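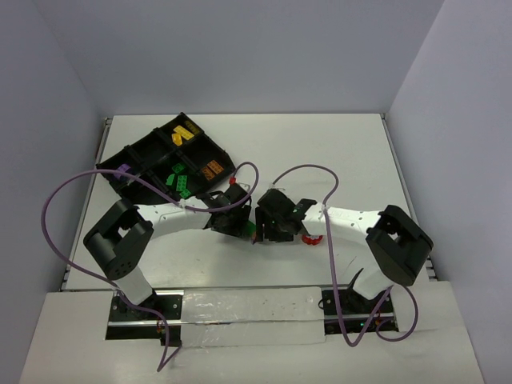
*Slide 1. Divided tray, upper left of the table. One color per compartment: yellow, purple, green, orange.*

**Speaker notes: Sorting by color at the bench**
Session 2, afternoon block. Speaker: Wiebke Reinholz. Running time 20 minutes plus questions.

**Slide 1 (leave up while people sit down)**

- Name, employer (Pludico, parts intake), how long in the job. Keep it to two sentences.
- Subject of the talk: how to set up a small divided tray for mixed building pieces, and when color is the right first key.
- Point at the tray. Four colors are easy to tell apart at reading distance, and the raised dividers keep each one in its own place.
- Point at the yellow compartment. Two yellows are in there, one darker and one brighter, plus a rounded piece. For this talk all of it counts as yellow. I come back to this on slide 4.
- Point at the green compartment. Dark green, light green, studded and irregular together. Color is the only key applied.

**Slide 2: Where the pieces come from**

Loose pieces reach us in mixed lots from the lending stock. The lot used for the May trial came from the Hodencombe branch and contained 3,432 pieces. All of it was unsorted on arrival. Previous practice was to tip a lot onto a table and have two people pick out whatever the next set list called for. Gunther Oltmanns kept the time sheets for that method and they are in the handout, page 2.

The weakness of picking by list is that every piece gets looked at many times. A piece that is on no list today is looked at, rejected, and pushed back into the pile. Sorting first means one look per piece at the first pass and a second look only inside a compartment.

(If someone asks about sieving by size: we do it for very small parts. It comes before color and I leave it out of this talk.)

**Slide 3: Color first or shape first**

The usual advice from hobby sorters is shape first. The argument is sound for large collections. Finding a black two-by-four in a box of two-by-fours is easy, and finding it in a box of black pieces is hard, because studs and edges disappear against each other.

Our case differs in two respects:

1. Lots are split before they get to the bench. A tray load is small enough that all pieces in a compartment can be seen without digging.
2. The people sorting change every few weeks. Color needs no training. Shape needs a chart, and the chart gets misread.

Jana Wendt ran both orders on matched portions of the Hodencombe lot, 939 pieces each. Color first produced fewer misplaced pieces with new sorters. With experienced sorters there was no difference worth reporting. Say this plainly. The result applies to small loads and new people, and should not be quoted for anything else.

**Slide 4: Drawing the line between shades**

Go back to the two yellows on slide 1.

- Shades of one color share a compartment unless the set list separates them.
- A piece in shadow reads darker than it is. The far corner of a tray with raised walls is the worst position for judging color. Turn the piece toward the light before deciding.
- Aged white and pale yellow are the most frequent confusion in our records. Keep one reference piece of each at the bench.
- Light green and dark green stay together at this stage. Separating them is a second-pass job.

Lutz Kasten disagrees with the last rule and will probably say so. His objection is that the second pass gets skipped when the bench is busy. Fair point. At Sauerland they split the greens on the first pass and accept the slower rate.

**Slide 5: The tray**

Things to look for when choosing one:

- Dark interior for bright pieces. Yellow and orange stand out against black. Black and dark gray pieces do not, so keep a light tray for those.
- Dividers high enough that a brick slid across the floor stops at them.
- Unequal compartments are acceptable. Give the largest to the most common color in the lot.
- No lid. A lid needs a place to lie down, and that place is always the work area.

We do not square the tray to the table. On slide 1 it lies at an angle with one corner toward the back wall. Square or angled makes no measurable difference to error. Let each sorter set the angle they like and leave it there for the whole lot, so the compartment positions stay learned.

**Slide 6: The surface**

White top, plain walls. A patterned or wood-grain surface hides small pieces, and colored walls tint the pale ones. Of the 390 misplaced pieces logged before we changed surfaces, 123 were pale colors put in the wrong pale compartment. After the change that category dropped out of the top three. I do not have a clean before-and-after figure, as the lamps were replaced in the same month.

**Slide 7: Emptying and counting out**

- Empty one compartment at a time into a labeled bag. Never tip the whole tray.
- Label before filling.
- Check the corners. Small flat plates lie against the divider and stay behind.
- Enter the bag in Cletadico before starting the next compartment. The record needs color, weight and the initials of the sorter.

Gilles Rolland wrote the entry form and can answer questions about it at the break.

**Slide 8: Open items**

- Transparent pieces. Currently they go in with their solid color, with poor results.
- Printed pieces. Sorted by base color, pulled out on the second pass.
- Two-color pieces. Rule is the color of the studded face. No rule yet for pieces without studs.

Return to slide 1 for questions. Handouts are on the table by the door, time sheets on page 2, color reference list on page 4.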